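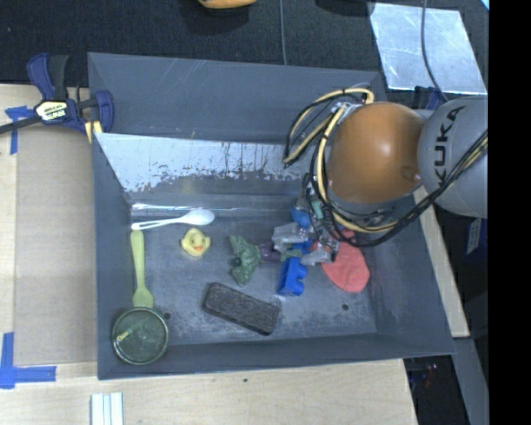 Is Vanville buying new arms for the sorting line this year? One, maybe two, and the order won't go in before May.

February 20, 2024 - Equipment budget for the Vanville sorting trial got its sign-off this morning. Total 317 thousand pounds, all in. That covers the arm purchase, grippers, spare cables, fitting and the first year of servicing. Training comes out of a seperate pot.

Quotes in from 3 suppliers so far. Lacson cheapest on the day, Casen dearer but with the longer service deal. Levcombe site wants whatever Vanville gets, so the two may order together and push for a better price. No word yet on how much better.

Current bench set-up is staying put in the meantime. KUKA arm over a metal bin, mixed bits in the bottom: rubber duck, white plastic spoon, a blue toy block. Bin is clamped to the table, tape on the wood. Same sort of kit will be used to test each gripper on the shortlist, so suppliers have been asked to lend one each.

Lead time is the sticking point. Lacson says 37 working days from order, Casen says 50. Either one lands after the summer shutdown starts if paperwork slips, and last year it did.

Also still to be costed: guarding, a second bin, floor space at Levcombe. Finance want those figures before anybody signs. Leasing was looked at and dropped, monthly cost to high over the full term.

More when the last quotes are in.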